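Grid Storage Deserves the Same Patience as Generation

Mon 16 January
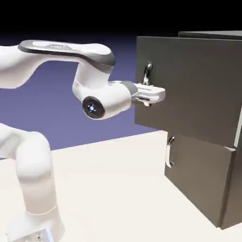
A white robotic arm beside a dark gray cabinet, in a computer rendering.

Public debate about energy still centers on how power is made. New solar farms and wind projects receive the announcements and most of the legislative attention. The question of where that power goes when demand is low is treated as a technical matter, to be settled later by the utilities. This approach has reached its limit, and the regional authority should say so when it takes up its long-term plan in March.

The situation in Bralmont is a fair illustration. The district approved a large expansion of solar capacity on the assumption that the existing lines would carry the surplus to neighboring markets. On bright spring afternoons the neighboring markets have a surplus of their own. Operators are then instructed to reduce output, and the same households that paid for the panels buy gas-fired power after sunset.

Storage would not remove this problem entirely, but it would change its scale. The Skunia proposal calls for 400 megawatt-hours of battery capacity at 16 substations, most of them on land the utility already owns. Critics have objected to the cost, and the objection is a serious one. Batteries lose capacity with age, and a plan that ignores replacement is not a complete plan. The same standard, however, is seldom applied to transmission lines or peaking plants, whose upkeep is folded into general rates and rarely examined by the public.

A second objection concerns safety. Residents near the Chowdhury Road substation have asked for clear information on fire protection, setback distances and emergency access. They are entitled to it before permits are issued. A utility that publishes its safety plans only after a complaint has been filed will find every later project harder to build.

There is also the matter of the rules themselves. Under current policy, a storage facility is billed as a customer when it charges and regulated as a generator when it discharges. It therefore pays two sets of fees for handling the same electricity. The Plekico pilot, which was designed to serve 2000 homes during evening peaks, spent much of its first year in disputes over this point. A separate legal category for storage would cost the public very little, and other regions have managed to write one.

None of this requires a retreat from new generation. The region will need more of it as heating and transport move to electricity — and it will need that power at hours when the sun is down and the wind is slight. Planning for one without the other leaves ratepayers with the expense of both systems and the full benefit of neither.

The authority should adopt the storage category this spring, require the publication of safety plans at the permit stage, and ask that replacement costs be stated in every bid. The Skunia proposal can then be judged on complete figures, alongside any competing plan for new lines or peaking plants.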